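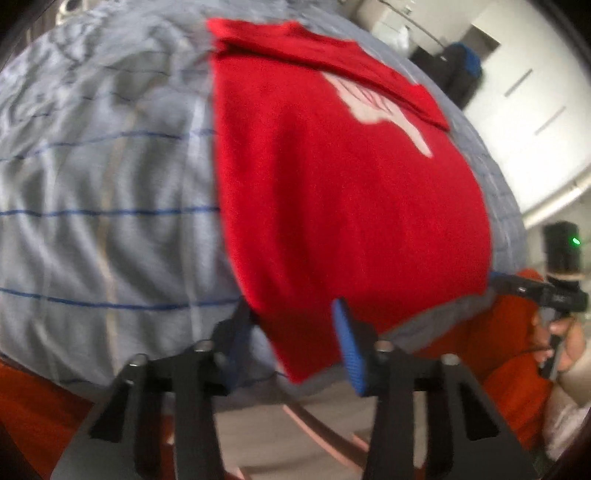
Best way to stop red tops bleeding in the wash?

Posted in: Laundry and Household

wendlebury54
I've got a red top that turned a load of pillowcases pink in November. It had been through the machine three times before that without trouble, always at 30. Our new flat in Zustville has a different machine, a Nenow, and I don't know if that has anything to do with it. Is there a way of fixing the dye, or do I wash it by hand for ever?

K. Biwott
You can't fix commercial dye at home in any lasting way. Wash it with darks, cold, and take it out as soon as the cycle ends. Leaving it sitting wet in the drum does more harm than the wash itself.

tansy_313
Salt and vinegar. A cup of vinegar and a big spoon of salt in a bucket of cold water, leave it overnight. My mum did it with all our school jumpers.

K. Biwott
Vinegar does nothing for cotton. It has a use when you're dyeing wool or silk with acid dyes, and that's where the idea comes from. It won't hurt the top but you'll be out a cup of vinegar.

tansy_313
Well, our jumpers never ran. I'm not going to argue chemistry.

Marrowfat
Maybe they were wool?

tansy_313
Acrylic, I think. Fair enough.

portside_lil
Check what temperature the machine really runs at. Our old Zetwood had a quick wash that went far hotter than the dial said. The engineer measured it. If the Nenow is the same, that might be your pink pillowcases.

wendlebury54
The quick wash is the one I used. I'll try the long cool one. Do colour catcher sheets work?

Marrowfat
They pick up some of it. I use two with anything red. I wouldn't trust them with white bedding in the same load.

K. Biwott
Agreed on that. Also, if there's a print on it, turn it inside out and don't iron over the print.

portside_lil
For bedding I gave up on white years ago. We went over to checks and plaids in greys and blues and I don't worry about a bit of stray colour now. 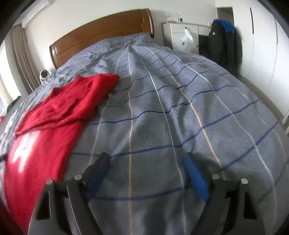 Grey-blue plaid on the bed, brown wooden headboard.

tansy_313
Nice headboard. Does the plaid fade?

portside_lil
A bit, if it's dried in full sun. I hang it in the shade. We had a tartan rug from the ferry, a MacBrayne crossing years ago, and that one faded badly down one side.

Marrowfat
I'd still have white. You can soak it in oxygen bleach when something goes wrong, and you can't be as free with a pattern.

wendlebury54
Soaked the pillowcases in oxygen bleach for around 90 minutes and two of them are nearly white again. The other has a pink corner and is going on the spare bed. The red top is in with the jeans from now on.

K. Biwott
Give the last one another soak before you put it through the dryer. It's much harder to shift after that.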